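Trastadside Open Day — Demonstration Station Inspection Checklist
Station: Honkanen bench, parcel handling
Form 27, completed before and during the public session in June
Inspected by: Aino Miettinen

Status codes: P = pass, P/C = pass with comment, F = fail, N/A = not applicable.

1. Access and viewing area

1.1 Visitor line taped on floor, clear of arm reach — P
1.2 Gap from visitor line to nearest table edge, 790 mm minimum — P/C
Measured at 843 mm on the side facing the door. Re-measure after lunch, as people lean on the rope and the posts creep inward.
1.3 Exit route unobstructed — P
1.4 Sign stating that the arm may move without warning — P/C
Sign is in place but sits at adult eye level. Hang a second copy lower down for school groups.

2. Power and control

2.1 Emergency stop within reach of the operator — P
2.2 Emergency stop tested with the arm moving — P
Tested twice at 9:40 am. Arm held position both times and did not restart on release of the button.
2.3 Controller hours recorded — P
Reading: 3856.
2.4 Speed limit set to demonstration mode — P/C
Limit was still at the workshop setting when I arrived. Corrected and locked. Add this to the set-up sheet.

3. Contact with the workpiece

3.1 Workpiece is light enough to fall without causing harm — P
3.2 No staples, straps or exposed metal on the carton — P
3.3 Fingers make contact with the carton without catching on tape — P/C
Checked with the hand resting on the top flaps. The flaps do not fully close along the centre seam, and a fingertip could enter the gap if the approach drifts. Operator to stop the run if this occurs. The tape across the flap is wrinkled; replace the carton if any of it lifts. 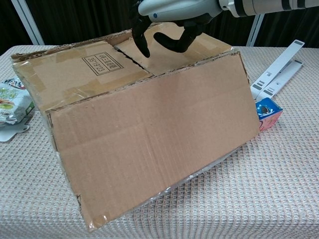 4. Table and loose items

4.1 Cloth lies flat under the work area — P
4.2 Cloth overhang at front edge does not reach moving parts — P/C
Corner is frayed. Trim before the next event or fold it under.
4.3 Items other than the workpiece are soft or light — P/C
Snack packets are acceptable. The white stand at the back of the table is rigid and should be included in the collision check whenever the arm's path is changed.
4.4 No drinks on or near the table — P

5. Cables and floor

5.1 Cables secured where people walk — P/C
Taped on the visitor side. The operator side has cable lying on the floor and needs a cover before anyone is invited behind the table.
5.2 Cable on the table does not limit arm travel — P/C
A thin cable runs from the arm across the cloth and over the front edge. It must have slack at full extension and must not pass under the carton. Check at each restart.
5.3 Base bolts marked and torqued — P
Paint marks line up.
5.4 Casters on nearby equipment locked — P

6. Staff position during a run

6.1 Operator has a clear view of the hand and the carton — P
6.2 Staff seated beside the table keep hands and tools outside the work area — P/C
Acceptable while seated. Anyone reaching over the cloth must call out first and wait for the operator to pause the arm.
6.3 Second staff member assigned to watch visitors — P
Relieved every hour. The Pleswood staff will cover the afternoon.

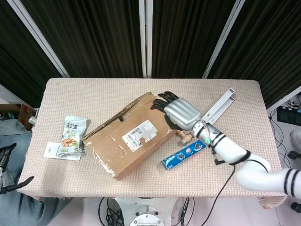 Comment received from Silgate: We would like item 5.2 changed from pass with comment to a hold point. On our own bench a cable snagged during a slow turn and pulled the connector halfway out before the operator saw it. A clip at the table edge fixed it. Could you also say who signs for the restart check when the operator changes over?

Inspector's response: Agreed on the hold point. The incoming operator signs, with the time written beside the initials. A clip has been ordered — until it arrives, the cable is to be checked by hand before each run.

Open actions
1.4 Second sign, lower position. Before doors open.
2.4 Speed limit line added to set-up sheet. Done.
4.2 Cloth corner. Before next event.
5.1 Cable cover, operator side. Open.
5.2 Edge clip. On order.

Result: station may run with comments. Recheck items 1.2 and 5.2 at 1 pm.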